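벌집무늬 흰 천, 정말 그렇게 좋은가

이 블로그 검색 | 검색어를 입력하세요 | 검색

올록볼록한 흰 천이라면 일단 의심부터 하고 보는 사람의 글입니다. 좋아하시는 분들은 적당히 걸러 읽으세요.
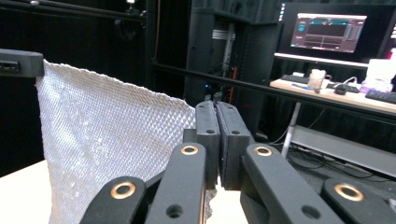
시작은 행주였다. 작년부터 어느 살림 블로그를 들어가도 벌집무늬 행주 얘기뿐이었다. 물을 더 잘 먹는다, 더 빨리 마른다, 냄새가 안 난다, 심지어 설거지가 즐거워진다는 사람까지 있었다. 설거지가 즐거워지는 천이라니. 그런 게 있으면 한 장에 890원 할 리가 없지 않나. 그런데 나는 그 890원짜리를 샀다. 욕하려고 해도 써 보고 욕해야 하니까.

산 곳은 Skitano라는 온라인 가게다. 상품평이 965개 달려 있었는데 절반은 "배송 빨라요"였고, 나머지 절반은 아직 안 써 봤지만 좋아 보인다는 내용이었다. 안 써 봤는데 별 다섯 개를 주는 마음은 대체 뭘까. 그래도 사진 없는 후기 중에 한 줄 눈에 들어온 게 있었다. "가장자리 풀림 있음." 별 세 개. 이런 후기가 진짜다.

받아 보니 한 변이 28센티였다. 상품 설명에는 '넉넉한 사이즈'라고 되어 있었다. 넉넉하다는 말은 정말 아무 데나 붙는다. 냄비 하나 닦기에는 괜찮은데 쟁반을 덮기에는 모자라고, 접어서 뜨거운 손잡이를 잡기에는 얇다. 그리고 첫 빨래를 하고 나니 바로 줄었다. 자로 다시 재지는 않았다. 재면 화가 날 것 같아서.

무늬 얘기를 해 보자. 벌집 모양이든 마름모든 표면이 올라왔다 꺼졌다 하는 천은 닿는 면적이 넓어서 물을 잘 먹는다고들 한다. 말은 그럴듯하다. 그런데 우리 집에 십 년 된 민무늬 면 행주가 있다. 귀퉁이가 해지고 색은 누렇게 떴지만, 싱크대에 고인 물을 한 번에 가져가는 건 아직도 그쪽이다. 새 천은 처음 며칠 동안 물을 먹는 게 아니라 밀고 다녔다. 몇 번 삶고 나니까 좀 나아지기는 했는데, 그러면 그게 무늬 덕인지 삶은 덕인지 나는 모르겠다. 아마 파는 사람도 모를 거다.

삶는 얘기가 나온 김에. 흰 천은 삶아야 한다는 사람과 삶으면 망가진다는 사람이 댓글에서 늘 싸운다. 나는 삶는 쪽이다. 다만 무늬 있는 천은 삶고 나면 골 사이에 뭐가 남는 느낌이 있다. 가루 세제를 쓰면 더 그렇다. Huang이라는 액체 세제로 바꿨더니 덜하긴 한데, 향이 너무 세서 컵에서 꽃집 냄새가 난다. 물 마시는데 꽃집 냄새. 결국 헹굼을 한 번 더 돌린다. 물 아끼려고 행주를 쓰는 건데 이게 맞나 싶다.

빨리 마른다는 주장도 나름대로 시험해 봤다. 시험이라고 해 봤자 대단한 건 없고, 저녁 설거지 끝나고 새 행주와 헌 행주를 나란히 널어 놓은 뒤 자기 전에 만져 보는 거다. 첫날은 새 행주가 먼저 말랐다. 오, 했다. 다음 날은 자리를 바꿔 널었더니 헌 행주가 먼저 말랐다. 창문 쪽에 건 게 먼저 마른 것이다. 무늬보다 자리다. 이걸 가지고 글을 쓴 사람을 나는 한 명도 못 봤다. (혹시 있으면 댓글로 주소 좀 남겨 주세요. 진심으로 읽고 싶습니다.)

너는 방법도 문제다. 나는 원래 수도꼭지에 걸치는 사람인데, 이번에는 Brorberg에서 나온 집게 막대라는 걸 써 봤다. 천 윗단을 길게 물려서 아래로 늘어뜨리는 물건이다. 한 점만 집는 빨래집게보다는 낫다. 귀가 뾰족하게 늘어나는 일이 없다. 여기까지는 인정. 그런데 윗단이 마감 안 된 천이면 물렸다 뺄 때마다 실밥이 조금씩 일어난다. 별 세 개짜리 후기를 쓴 분이 떠올랐다. 그분은 다 알고 있었던 거다. 가위로 실밥을 잘라 주면 잠깐은 깔끔하다가 다음 빨래 때 또 나온다. 잘라도 잘라도 나오는 걸 보면 언젠가 행주가 실 한 뭉치가 되는 날이 올지도 모른다.

윗단을 한 번 접어서 박으면 해결될 일이긴 하다. 890원짜리 행주에 재봉틀을 꺼내는 게 맞는지는 각자 판단하시길. 나는 손바느질로 한 장만 해 봤고, 중간에 바늘에 찔렸고, 나머지는 그냥 쓴다.

흰색 얘기도 해야겠다. 다들 흰 천을 깨끗해 보인다고 좋아하는데, 흰 천은 깨끗해 보이는 시간이 제일 짧은 천이다. 김치 국물 한 방울이면 끝이다. 회색을 사면 더러운 게 안 보여서 찝찝하고, 흰색을 사면 더러운 게 너무 보여서 찝찝하다. 그럼 뭘 사라는 거냐고 물으시면 저도 답은 없습니다. 우리 집은 지금 흰 것은 컵과 그릇, 누런 것은 싱크대와 가스레인지로 나눠 쓰고 있다. 가족들은 이 규칙을 전혀 모른다. 말해 줬는데도 모른다.

그러고 보니 사진발이라는 것도 있다. 무늬 있는 흰 천은 빛을 옆에서 받으면 칸마다 그늘이 져서 정말 그럴듯해 보인다. 뒤가 어두우면 더하다. 검은 커튼 앞에 걸어 놓으면 어지간한 천도 고급으로 보이지 않을까. 쇼핑몰 사진들이 죄다 그런 식인데 우리 집 부엌은 형광등 바로 밑이라 그냥 하얀 천이다. 어느 집 부엌이 그렇게 어둡고 분위기 있다고. 나는 앞으로 천을 살 때 형광등 밑에서 찍은 후기 사진만 믿기로 했다.

커튼도 말이 나왔으니 잠깐 딴 얘기. 요즘 작은방에 검은 암막을 달까 고민 중이다. Astano 제품이 폭이 잘 나왔다고 해서 장바구니에 넣어 둔 지 꽤 됐다. 그런데 검은 천은 흰 천과 정반대로 먼지가 문제다. 흰 행주의 실밥이 검은 커튼에 붙는 상상을 하면 결제 버튼에 손이 안 간다. 할인율이 49퍼센트라고 빨간 글씨로 써 있는데, 지난달에도 똑같은 숫자였다. 한 번도 정가였던 적이 없는 정가를 왜 적어 두는 걸까.

다시 행주로 돌아와서. 지난 화요일에 한 장을 유리컵 닦는 용도로만 따로 빼 봤다. 이건 의외로 마음에 들었다. 보풀이 유리에 안 남고, 올록볼록한 면이 컵 안쪽에서 미끄러지지 않는다. 다만 윗단 실밥 쪽으로 닦으면 말짱 도루묵이니 가운데를 써야 한다. 컵 하나 닦는데 천의 방향까지 따져야 한다는 게 좀 우습지만, 이 정도면 값은 한다고 적어 둔다. 설거지가 즐거워지지는 않았다. 전혀.

그래서 또 살 거냐면, 유리컵용으로 두 장 정도는 더 살 것 같다. 대신 가장자리를 박아 놓은 걸로. 찾아보니 같은 가게에 박음질된 게 따로 있던데 값이 꽤 차이 난다. 실 몇 줄에 그만큼 받는 게 맞나 싶어서 아직 안 샀다. 박음질된 걸 써 보신 분이 있으면 삶은 뒤에 가장자리가 우글우글해지는지 좀 알려 주세요. 천만 줄고 실은 안 줄면 그렇게 될 것 같은데, 상품 설명에는 그런 말이 한 줄도 없네요.

다음 글은 수세미를 쓸 생각인데, 이쪽은 할 말이 더 많아서 언제 올릴지는 모르겠다.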